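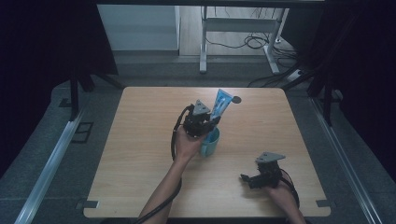

等值线

最后更新：11月

进奥克斯卡（Orkska）测绘所的第二年，我接手了特里德维尔（Tridville）北面那片沼泽的水深图。前任留下一本外业手簿和一张没画完的底图，底图上有57个测点，铅笔写的，有几个数字描过两遍。

活不难。把测点录进去，算半变异函数，选模型，克里金插值，出等值线。难的是东南角，那里一个点都没有。软件照样给出了数值，线条很圆滑，从边上绕过去，像那里真有一个浅湾。误差图上同一块地方是深红色的。

组长看了一眼，说客户只要等值线图，误差图放附件。

客户是马格努松（Magnusson）公司，要在沼泽边上修一条栈道。我问栈道走哪一侧，他翻了翻合同，说东南。

我第二天一早开车过去，带了测深杆和手持定位仪。路到泵站就断了，剩下的一段要走。芦苇比人高，定位仪隔一阵就丢一次信号，我站着等它找回来，再往前走。水先到脚踝，后来到膝盖。图上说这里应该深30厘米，我把杆子插下去，60厘米，底下还是软的。

我往左挪了五步，又插一次，杆子没到底。

我在那里测到下午四点，手冻得写不好字，有一个7看上去像1，我也描了两遍。描完才想起底图上那些描过的数字。前任大概也是这个季节来的，走到芦苇前面，天就黑了。

回去以后我把新点加进数据，重新算了一遍。浅湾没有了，等值线在东南角挤成一束，很难看，断断续续的。变程也变短了，模型得换。组长问我为什么图和上周的不一样，我把手簿递给他。手簿还潮着，纸页粘在一起，他一页一页揭开看，看到最后一页，问那个数是7还是1。

我说是7。

他拿起铅笔，在旁边又写了一个，然后给马格努松公司打电话，说图要晚两天交。

相关阅读
泵站值班记录
旧底图
维尔克迪科（Virkedico）的水准点

联系编辑部 | 版权所有，未经许可请勿转载 | 返回顶部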